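# 제7장 지수는 무엇을 말하지 않는가
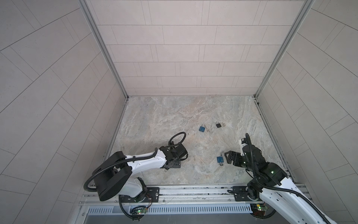 주식시장 기사를 처음 읽는 학생은 대개 첫 문장에서 원인과 결과를 한꺼번에 배운다. 지수가 얼마 내렸고, 무엇 때문에 내렸다는 식이다. 앞부분은 기록이고 뒷부분은 해석인데, 한 문장 안에 묶여 있으니 둘 다 사실처럼 읽힌다. 이 장은 그 '때문에'를 의심하는 데서 출발한다.

제6장에서 우리는 시가총액 가중 지수를 계산하는 법을 다루었다. 계산 자체에는 신비로울 것이 없다. 구성 종목의 주가에 주식 수를 곱해 더하고, 기준 시점의 값으로 나누면 된다. 문제는 그렇게 나온 숫자 하나에 사람들이 너무 많은 일을 시킨다는 점이다. 경기의 체온계라고도 하고, 투자자의 심리라고도 하고, 정부 정책에 대한 성적표라고도 한다. 필자들은 셋 다 미심쩍다고 생각한다.

## 7.1 장 마감 기사 한 편

다음은 이 장에서 계속 사용할 자료다. 이르쿠라(Irkura) 거래소의 마감 시황이며, 날짜는 18/1/19이다.

> 이르쿠라 종합지수는 전 거래일보다 34포인트 내린 3430으로 마감했다. 금리 인상에 대한 우려가 투자 심리를 짓눌렀다. 해운 업체 드리로프(Drirov)와 건자재 업체 반덴베르허(Vandenberghe)가 하락을 이끌었다. 한 시장 분석가는 지수가 중요한 지지선 위에서 버티고 있다며 단기 반등이 가능하다고 내다보았다.

짧고 매끄러운 글이다. 매끄러워서 곤란하다. 문장마다 따로 떼어 읽어 보자.

첫 문장은 검증할 수 있다. 전일 종가는 3464였을 것이고, 하락률은 0.98%다. 거래소 기록을 찾아 대조하면 끝난다. 다만 34포인트라는 표현은 조심해서 읽어야 한다. 지수가 800이던 시절의 34포인트와 3430인 날의 34포인트는 크기가 전혀 다르다. 앞의 경우라면 4%가 넘는 움직임이고, 그 정도면 신문 1면에 실릴 만하다. 포인트만 적고 비율을 빼놓은 기사는 독자에게 계산을 떠넘긴 셈이며, 위 기사가 바로 그렇다.

둘째 문장은 사정이 다르다. 금리 인상에 대한 우려는 전날에도 있었고 그 전주에도 있었다. 그런데 전날 지수는 올랐다. 같은 원인이 하루는 작동하고 하루는 쉬었다고 보아야 할까? 기자가 거짓말을 했다는 뜻은 아니다. 마감 직후에 원인을 적어야 하는 형식이 있고, 그날 화제가 된 것 가운데 방향이 맞는 것을 골랐을 뿐이다. 지수가 올랐더라면 같은 기자는 다른 화제를 골랐을 것이다.

셋째 문장의 '이끌었다'도 애매하다. 하락률이 컸다는 말인가, 지수를 끌어내린 몫이 컸다는 말인가. 시가총액이 작은 종목은 반 토막이 나도 지수를 거의 움직이지 못한다. 반대로 가장 무거운 종목은 1%만 내려도 흔적을 남긴다. 드리로프의 비중을 알지 못하면 이 문장은 맞는지 틀리는지조차 가릴 수 없다.

## 7.2 지지선이라는 말

넷째 문장에 나오는 지지선은 과거에 가격이 여러 번 멈춰 섰다고 여겨지는 수준을 가리킨다. 차트에 선을 그어 보면 그럴듯하다. 그러나 선은 이미 지나간 가격을 보고 긋는다. 어디서 멈추었는지 알고 난 뒤에 긋는 선이 그 지점을 잘 지나가는 것은 당연하다.

기술적 분석을 옹호하는 쪽의 답도 들어야 공정하다. 미르얌 판 베이크(Mirjam Van Wijk)는 많은 참가자가 같은 선을 보고 있으면 그 선에서 실제로 매수 주문이 모인다고 주장했다. 믿음이 사실을 만든다는 논리다. 그럴 수 있다. 하지만 그렇다면 주문 자료에서 그 흔적이 보여야 한다. 우체나 발로군(Uchenna Balogun)은 이르쿠라 거래소의 호가 기록을 이용해 분석가들이 공개한 지지선과 무작위로 고른 가격 수준을 비교했다. 그의 표본은 거래일 기준으로 거의 2000일에 이르렀는데, 두 집단 사이의 차이는 거래 비용을 빼고 나면 남지 않았다.

이 결과를 최종 판결로 받아들일 필요는 없다. 한 시장의 자료이고, 공개된 지지선만 다루었으며, 정말로 쓸모 있는 선이라면 분석가가 공개하지 않았을지도 모른다. 마지막 반론은 편리하지만 검증할 길이 없다. 필자들은 그런 반론에 큰 점수를 주지 않는다.

## 7.3 이 장의 순서

7.4절에서는 지수 변동을 종목별 기여도로 나누는 방법을 익힌다. 건자재 비중이 큰 가상의 지수 대신 이르쿠라의 3월 구성 종목표를 그대로 쓰며, 반덴베르허가 그 표에서 차지하는 자리도 거기서 확인한다. 7.5절은 사건 연구를 다룬다. 뉴스가 나온 시각과 가격이 움직인 시각을 맞추어 보면, 뒤에 나온 뉴스가 앞선 하락의 원인으로 적힌 기사를 어렵지 않게 만나게 된다. 7.6절에서는 소비재 업체 플랄니스(Plalness)의 실적 발표를 놓고 같은 작업을 되풀이한다. 발표된 이익은 늘었는데 주가는 내렸고, 기사들은 '기대에 못 미쳤다'고 적었다. 누구의 기대였는지는 기사마다 달랐다.

통계학 지식은 제3장의 회귀분석이면 충분하다. 표준오차의 의미가 흐릿한 독자는 7.5절로 넘어가기 전에 3.4절을 다시 읽기 바란다.

### 읽기 전에 해 볼 일

- 최근의 마감 시황 한 편을 구해 모든 문장에 '기록' 또는 '해석'이라고 표시한다. 둘이 섞인 문장은 쪼개어 다시 쓴다.
- 같은 날을 다룬 다른 매체의 기사를 찾아 하락이나 상승의 원인을 비교한다. 서로 다르다면 어느 쪽이 어떤 근거를 대고 있는지 적는다.
- 기사에서 원인을 설명한 부분을 모두 지우고 읽는다. 투자 판단에 필요한 정보 가운데 무엇이 사라졌는지 한 단락으로 쓴다.

답은 7.5절의 풀이와 함께 검토한다.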